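Clasari sorting study — minutes, Thursday check-in
Print this page | E-mail this page

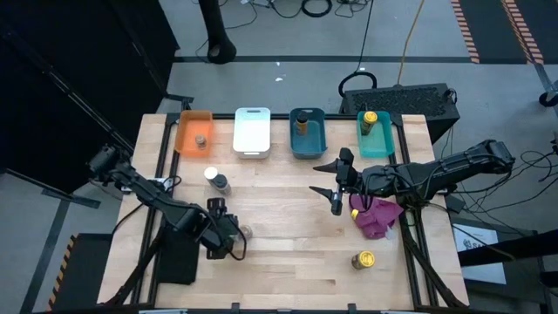
Two-arm cell, spice jars and four bins.

Present: Srour (chair), Sikder, Yagi, Kakakhel (notes). Apologies: Yousafzai.

1. Retraining result. Sikder reported 29 failed sorts out of 400 with the new policy. Srour asked who scored them. Sikder did, alone, knowing which policy was running. Srour does not accept the figure until a second person scores the same trials blind.

2. Cloth trials. Only 18 runs had a jar near the cloth. Yagi thinks that is too few to claim anything about clutter — Sikder disagrees. Claim comes out of the draft for now.

3. Baseline. Still the old Malik controller, tuned in November for different bins. Kakakhel called the comparison flattering. No decision.

Actions: Yagi to rescore. Sikder to send raw logs, including aborted runs. Yousafzai to retune baseline.

Closed 2:40.

Print | E-mail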